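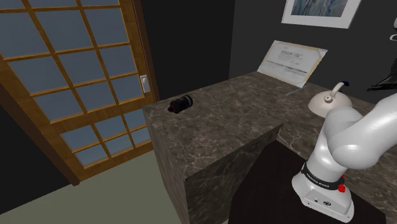 Subscriber identity lock

A subscriber identity lock, commonly called a SIM lock or network lock, is a restriction built into a mobile phone that limits which SIM cards the phone will accept. The phone compares data stored on the card with data stored in its own memory, and if the two do not match it refuses to register on a network for normal calls. Emergency calls are usually still possible. The lock is separate from the PIN that protects the SIM card and from any password the owner sets on the handset.

Contents
1 Background
2 How the lock works
3 Types of lock
4 Lock counters
5 Removal
6 The Skatard handsets
7 Effects on resale
8 Related restrictions
9 See also

Background

Mobile networks in many countries have sold handsets for less than they cost to buy from the maker, and recovered the difference from monthly charges over the length of a contract. A lock keeps the subsidized phone on the network that paid for it. Prepaid phones are often locked for the same purpose, as the buyer of a prepaid phone has no contract to break.

Early analog phones had no removable card. The number and account details were programmed into the handset, and moving it to another company meant having it reprogrammed, which the first company could prevent with a service code. The GSM system moved the account details to a card that the customer could take out, and some other means of tying a phone to a network was then needed. The GSM specifications came to include a set of optional locks under the name "personalization of mobile equipment," and most SIM locks follow that scheme or something close to it.

How the lock works

Every SIM card holds an international mobile subscriber identity, or IMSI. The first three digits are the mobile country code. The next two or three are the mobile network code, and the remaining digits identify the subscriber. When a locked phone is switched on it reads the IMSI and checks the leading digits against a list in protected memory. If they are on the list, startup goes on as usual. If they are not, the phone shows a message such as "SIM not valid," "Insert correct SIM," or "Enter network PIN."

The list may have one entry or several. A company that has merged with another often lists the codes of both. A reseller that uses a larger company's towers may share that company's network code, in which case a phone locked to one may work with cards from the other.

Types of lock

The GSM specifications describe several categories, which can be set separately or together on the same phone.

Network lock. The phone accepts only cards with a given country code and network code. It is the most common type.

Network subset lock. The check covers further digits of the IMSI, so that only part of a network's customers can use the phone. It has been used to keep prepaid and contract handsets apart.

Service provider lock. The phone reads an additional field on the card that names the service provider. Resellers use this type when they have no network code of their own.

Corporate lock. The phone works only with cards issued to a particular company or organization.

SIM lock proper. The phone is tied to a single card. In everyday speech "SIM lock" covers all of these categories, which can cause confusion when a phone has more than one of them active. Entering the code for one category does not release the others.

Lock counters

Phones that accept an unlock code normally limit the number of wrong attempts. The limit is set by the maker and differs between models. The number of attempts left is held in a counter, which some phones display on a service screen and others do not show at all. Depending on the model, a wrong code may also start a waiting period before the next try.

When the counter reaches zero the phone is said to be hard locked. It may still work with a card from the original network, but it will no longer take a code from the keypad. A hard-locked phone can sometimes be restored by the maker or by a repair shop with the right service equipment.

Removal

The usual method is an unlock code entered on the keypad. The code is tied to the handset's serial number, the IMEI, so a code issued for one phone will not open another of the same model. On many phones the IMEI can be displayed by dialing *#06#. It is also commonly printed on a label under the battery.

Older phones often used codes that were worked out from the IMEI and the network code by a fixed formula. Once the formula became known, small programs that performed the calculation were passed around freely. Makers then moved to random codes, which are assigned at the factory and kept in a database. A code of this kind can only be looked up, and the customer has to get it from the network, the maker, or a dealer with access to the records.

A second method is to connect the phone to a computer by cable and change the lock data directly. This needs software written for the chipset and carries a risk of damaging the phone's firmware. A third uses a thin circuit placed between the SIM card and its contacts, which presents an accepted identity to the phone during the check. Such adapters leave the lock in place and may stop working after a firmware update.

The rules on removal differ by country. In some places networks must supply the code on request once a contract has ended, and in others they may charge a fee or decline.

The Skatard handsets

The Skatard line of basic phones, sold mainly as prepaid handsets through the reseller Zirnus, is often mentioned in connection with service provider locks. Zirnus had no network code of its own, so its phones checked the provider field on the card. Codes were 16 digits long, and a handset allowed 8 wrong attempts before it was hard locked.

A number of early units shipped with a network lock set as well. Owners who entered the code supplied by Zirnus saw the confirmation message but still could not use another company's card, and many of them used up the counter by entering the same code again. A notice dated 11/10/2012 advised owners to stop after the first confirmation and ask for the second code. The repair firm Manninen reset hard-locked units at its Urnthorpe workshop until the line was withdrawn. Later Skatard models dropped the second lock and showed the remaining attempts on screen.

Effects on resale

An unlocked phone usually sells for more than a locked one of the same model and condition, as more buyers can use it. Sellers of used phones generally state the lock status in the listing, although the terms are not always used with care. "Unlocked" may mean that the phone never had a lock, that the lock was removed by code, or only that the screen password has been cleared.

Removing the lock does not change the radio bands a phone supports. A handset made for one region may find no signal in another, or may work for calls but not for fast data. Settings for picture messages and mobile internet also have to be entered again in many cases, as the phone keeps those of the original network.

Related restrictions

A SIM lock should not be confused with blacklisting, in which the IMEI of a stolen or unpaid phone is placed on a list shared between networks. An unlock code has no effect on a blacklisted phone. Phones built for CDMA networks without a removable card may carry a service programming code, which protects the account settings in a similar way.

See also

International mobile subscriber identity
IMEI
Prepaid mobile phone
Mobile network code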